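メープル調テーブルの木目が白っぽく光って見えます。これって傷み? 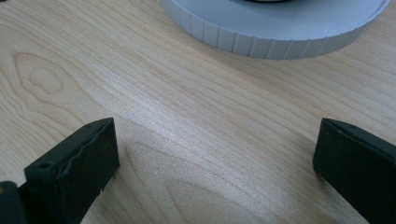
天板の様子です。奥の丸いのはフタみたいな形の小物です。

投稿者:まめ大福
2024年2月17日

去年の12月にダイニングテーブルを買い替えました。Zitoというお店のもので、明るい色のメープルっぽい天板です。色はすごく気に入ってるんですが、斜めに光の帯みたいなのが出て、そこだけ木目が白くザラッとして見えるんですよね。右のほうは普通にあったかい色なのに。
触った感じは他と変わらない気がします。お手入れは水拭きが週に2回、あとは乾拭き。Roltoraのワックスが家に余ってるので塗ってみようかと思ったんですが、突板だったらまずいでしょうか? 無垢か突板かは、説明書を捨ててしまったのでわかりません…。あと、左側にある細長い丸の模様、これは節ですか? ここから割れたりしないかも心配です。

けやき通り
うちも似た色の天板を4年使ってます! 白く見えるところは、たぶん光の反射じゃないかなあ。窓の光が低く入る時間だと、うちのも木目だけ浮いて銀色っぽくなるんです(最初は私も焦って100均のクロスで必死にこすりました)。カーテンを閉めるか、反対側の椅子に座って見てみてください。帯の場所が動いたら反射です。動かなかったら塗装のほうを疑ったほうがいいと思います。
丸の模様は、板目の木によく出る山形の木目の仲間だと思いますよ。本物の節なら、たいてい真ん中が濃い色で硬い感じになってます。写真だと輪っかが重なってるだけに見えるので、私なら気にしないです。
ワックスはちょっと待って! ウレタン塗装だと染み込まなくて、ベタベタになるだけのことがあります。どうしても塗るなら天板の裏で試してから。無垢か突板かは、木口(板の切り口)を見て、表の木目がそのまま横につながってるかどうかで見当がつきます。端に別の材が貼ってあるとわかりにくいんですけどね。

ぽん酢78
Zederのオイルおすすめ。うちはあれでツヤツヤ。

とんとん
上の方、オイルも塗装の種類によるので、いきなりはやめたほうが…。お店に型番か購入日を伝えれば、仕上げが何か教えてもらえるかもしれません。私は別のお店でしたが、電話したらすぐ調べてくれました。
あと水拭きは固く絞って、すぐ乾拭きで。丸い容器とかを置きっぱなしにする場所は、たまに動かしてあげるといいですよ。うちは同じ所に鉢を置いてたら、そこだけ色が違う丸ができちゃいました(泣)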